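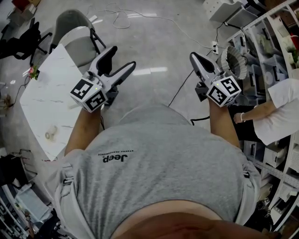 Figure 3. Paired hand-held grippers with fiducial cubes, worn with a shoulder harness at the Pidesstead site.

4.2 Equipment planning and cost

The budget for the second phase was prepared in March on the basis of paired units, as most of the planned tasks call for both hands (Figure 3). Each pair consists of two gray plastic grippers with rubber finger pads, and each gripper carries a marker cube at its base. The harness is charged to the same line. Cabling is not; it was entered under site costs, together with shelving and storage bins.

Nine pairs were requested for the Pidesstead and Orellana sites. The quote from Cudis came to 866 dollars per pair, against a planning figure of 600 that had been carried over from the first phase. Replacement finger pads were quoted separately at 161 dollars per set -- a recurring cost that the earlier plan left out. Pukside offered a lower unit price but could not commit to a delivery date, and its offer was set aside.

Achterberg recommended that the order be split, with the Pidesstead units bought first and the remainder held until pad wear could be estimated. This schedule was adopted. Funds for the Orellana units remain reserved under the original heading and are excluded from the totals in Table 2.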